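Distis open day at Bruvedside: was it worth the drive?

Posted Mon 11 April

I have been to enough store previews to know how they go. You get a lanyard, a small cup of juice, and a tour of something you have seen before with better lighting. So when Distis sent out invitations to its new produce layout at Bruvedside, I nearly let it pass. What changed my mind was a line in the invitation claiming that the layout would "change how families buy fruit." That is a big claim for a shelf, and I wanted to see the shelf.

Bruvedside is an easy place to find and an annoying place to park. The lot behind the unit was full by opening time, so I left the car by the Crabtree garden center and walked back along the main road for 11 minutes. There was a sign for the open day, pointing at a locked door. The real way in was on the other side.

The first hour was a talk. There were slides. We learned that shoppers like color, that shoppers like to choose for themselves, and that shoppers do not like digging to the bottom of a deep crate. I believe all of it. I also think anyone who has run a market stall could have said it in a minute. When a woman near the front asked whether the trial had been measured against the old layout, she was told that figures from January were "still being looked at." It was April. I wrote that down.

After the talk we were let loose on the mock store, which is one room fitted out with racks and a checkout at the end. The fruit corner is what everybody had come for. The idea is simple: shallow bins on a black metal rack, one kind of fruit to a bin where possible, and nothing piled so high that it bruises what is underneath. Shoppers take a basket and pick piece by piece. There are no bags of six and no netting.
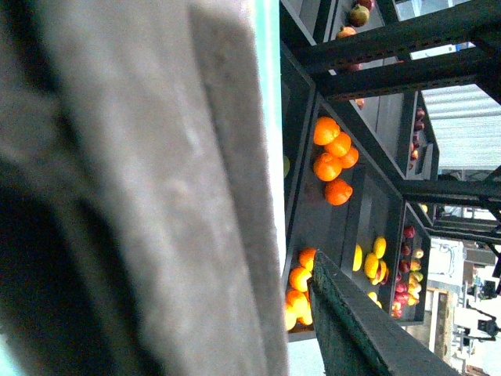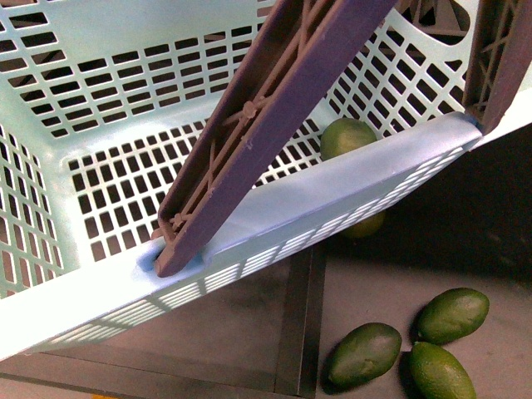 Does it work? In part. I will give them the colors. Oranges next to lemons next to apples is an old trick, and it still pulls you across a room. The shallow bins are also kinder to the fruit than the deep crates at my own store, where the bottom layer is usually past saving. I turned over a fair number of oranges and found no soft spots, though I would expect nothing less on the day the press is invited. Come back on a wet Thursday evening and then tell me.

My doubts start with the filling. A shallow bin holds less, so somebody has to top it up more often. I asked how often and was told "as needed." I asked who would do it and was told that it would be part of the floor team's normal round. In my experience, the normal round is the first thing to go when a store gets busy. A half-empty deep crate still looks like a crate of fruit. A half-empty shallow bin looks like the end of the day.

Then there is the mixing. Once people are picking by the piece, they put things back wherever their hand happens to be. A lime ends up with the oranges, and a small apple goes in with the large ones at a different price. The staff I spoke to did not seem worried. I would be, if I had to work the register.

The basket got its own little speech, so I suppose it should get a paragraph. It is light blue plastic with slots all over, sides and floor, and a long handle that rises up from the rim. We were told the open grid lets air reach the fruit. For the 3 minutes between the rack and the register, I can't see that air is the main concern. What I did notice is that anything small and dusty will go straight through the floor of it, so keep your loose mushrooms in a bag. The handle has crossed ribs on the underside, and with a full load of citrus I could feel them in my fingers. Someone from Lirnero, the firm doing the fittings, said a smoother grip was "on the list." The list sounded long.

Prices were not shown on the day, which I found odd at an event about buying fruit. I asked and was promised a sheet by email. So far I have had a survey and a coupon.

Lunch was sandwiches and, of course, a fruit salad. It was good. The coffee was not.

The afternoon session was on signs and labels, and I stayed for half of it. There is a plan to roll the layout out to 4 stores first and, if those go well, to 60. Nobody would put a date on either number or say what "well" means. If the first group includes a store near me, I will go on an ordinary day, late, and look at the bottom of the orange bin.

For anyone thinking of the next open day: entry is free, the door is on the left side of the building, and you should skip the talk and arrive for the mock store. Bring a coat. They keep that room cold.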